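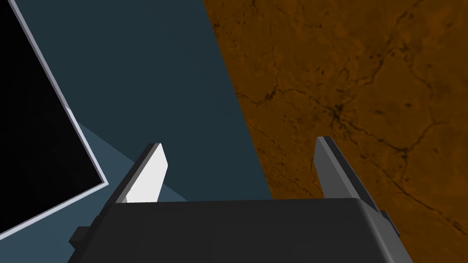
Kitchen tips from a robot open day (and which ones to ignore)

Grimstead had its open day this week and I went along, mostly because the invitation promised "household hints from the automated kitchen" and I have been writing household hints for long enough to be nosy. The star of the day was a kitchen helper called Olov, made by a firm named Pascu. We were shown it on a big screen first, in a computer-made kitchen where it does its practising, and later in the flesh, so to speak, behind a rope.

I came home with a few things worth passing on and rather more that I wouldn't bother with. Prices first, as I know you'll ask. The basic arm is £1,535 and you'd still have to peel your own potatoes.

Clear the worktop before you start

Olov can't cope with clutter. Before each turn a young woman moved everything out of its way, and I thought, well, anyone could cook nicely with somebody doing that. But the habit is a good one. Put the post, the keys and the fruit bowl somewhere else before you get the chopping board out. Wipe down once while it's bare, then lay out only what you need for the first job. I've done it every night since and tea has been on the table sooner.

Give everything a fixed spot

We were told the machine likes its mugs in the same place each time. So do I, and so does anybody who has made tea in someone else's house. If you share a kitchen, stick a bit of masking tape on the shelf edge and write on it what lives there. Peel it off after a month. If people are still putting things back wrong, the shelf is probably too high for them.

Picking up slippery things

The real arm took 50 seconds to lift one wet glass and set it on a rack. The man with the microphone called this careful. My own method for wet glasses: dry your hands first, hold low down near the base, and keep a folded tea towel on the draining side so that a slip lands on something soft. For jars with tight lids, a rubber glove is still the best grip going and costs next to nothing.

Marble, and things that look like marble

There was a good deal of talk about patterned surfaces being hard for the machine to make out. They're hard for us too! Crumbs and coffee rings vanish into a veined worktop. Crouch down and look along it towards the window and you'll see every smear. Use warm water with a drop of washing-up liquid, then a dry cloth. Keep vinegar and lemon well away from real marble, as they'll eat into the polish and you won't get it back. If you don't know what yours is, treat it as the real thing.

Wiping a hob

Olov wasn't allowed near a hot one, so this was a talk with slides. The advice on the slides was to wipe in straight lines from back to front. Fine, as far as it goes. It won't shift burnt-on milk. Lay a hot damp cloth over the patch once the hob is off and cool, leave it for 8 minutes, and most of it will come up with a plastic scraper. Never use a metal scourer on glass.

Would I have one?

No. I asked what happens if it drops an egg and was told that was a very interesting question. I also asked who cleans the gripper after raw chicken, and got a leaflet. Until there's a proper answer to the second one I'd keep it out of any kitchen of mine - and I'd say the same about any gadget with joints and crevices that can't go in the dishwasher. Check that before you buy a mandoline or a stick blender, too.

There's another demonstration at Pendach in June, where 7 of the arms will be laying tables. Bring a flask if you go. The coffee at this one was £3 and lukewarm.

2022-02-18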